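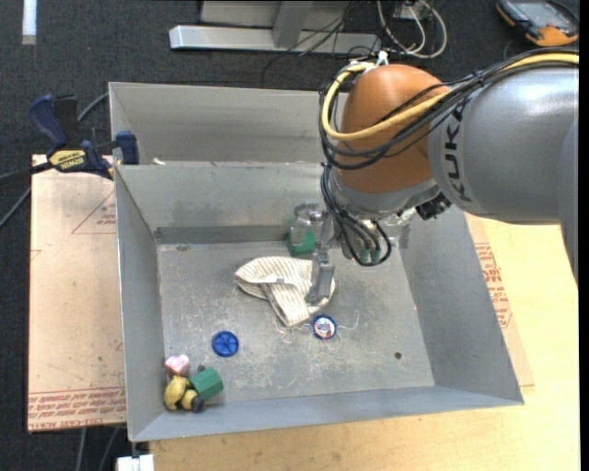 Open gray sheet-metal bin with a small mixed load.

Povorholm 16 steel bin set: long-term review

Category: Workshop storage
Tested against: Gradwood plywood drawer insert, Carretero molded plastic tote

Open-top steel bins are an old product with few variables. The maker picks a sheet thickness, a way to close the corners, a rim and a coating. Povorholm sells the 16 series in sets of two, in one color, without lids. We bought ours through the dealer Sotholm in February and have used them since then in a small repair shop, one for fasteners and offcuts, the other for hand tools waiting to be cleaned.

Construction

The body is folded from a single blank. The corners are lapped and spot welded, with the lap on the outside. Inside, the seam is a straight vertical line with no ledge, so small washers do not catch on it. The floor is flat, without ribs. This makes sweeping the last few screws into a dustpan easy, but the floor flexes in the middle under a heavy load and makes a loud pop when the load comes off.

The rim is a closed hem. On cheaper bins the hem is left slightly open and collects grit and metal chips. On one of our two bins the hem was tight on all sides. On the other, one short side had a gap wide enough to accept a fingernail. We closed it with a hammer and a block of scrap maple, and the coating cracked along the fold. Touch-up paint is not included.

Weight and handling

Steel bins are heavy before anything goes in them. Povorholm does not print an empty weight on the box, which is an odd omission for a product meant to be lifted. There are no handles, only the rim. With gloves this is fine. With bare hands and a full load of bolts, the hem digs into the fingers after a short walk, and we would have liked the return on the fold to be wider.

The bins do not nest. They stack only if the upper one is set down square, and nothing locks it there. A pair on a shelf is stable. A pair on a cart is not, and we stopped trying.

Coating

The finish is a semi-gloss powder coat with a light texture. It held up well to mineral spirits, cutting oil and a water-based degreaser. It did less well against sliding contact. After a month the floor of the fastener bin had worn to bare metal in a patch near one end, where the scoop lands. Surface rust showed in that patch over one damp weekend, and a wipe with light oil has kept it from spreading.

The tool bin looks close to new on the inside. If your contents are mostly large and mostly stay put, the coating will not be the weak point.

Noise

Dropping parts into bare steel is loud. A cut piece of rubber drawer liner fixed this in the tool bin. In the fastener bin the liner trapped small screws at its edges and had to come out again.

Compared with the alternatives

The Gradwood insert is quieter, lighter and better looking in a cabinet. It also soaks up oil and cannot be hosed out. For measuring tools and anything with a ground edge, we would still choose it.

The Carretero tote costs less, has real handles and stacks with a positive lip. Ours bowed at the long sides when filled with bolts, and a hot offcut dropped in by mistake left a permanent dimple. The same offcut in the Povorholm bin left a brown mark.

Parts and ordering

Sotholm lists the set under part number 921. The listing shows an optional label holder, but the holder we received is for a different series and its clip does not fit over the 16's hem. Magnetic labels work. The dealer refunded the holder and did not ask for it back. The listing had not been corrected when this review was finished.

Inside dimensions matched the drawing on the carton. Outside dimensions did not allow for the corner laps, so leave some clearance if the bins are going into a fitted shelf. One of ours had to be moved up a level for this reason.

Good: smooth interior seams, flat floor, solvent resistance, tolerates hot parts.

Bad: no handles, uneven hem quality, coating wears through under loose fasteners, label holder listing is wrong.

Buy the set for offcuts, hot work and dirty parts. For bulk fasteners, budget for a replacement or keep an oily rag nearby.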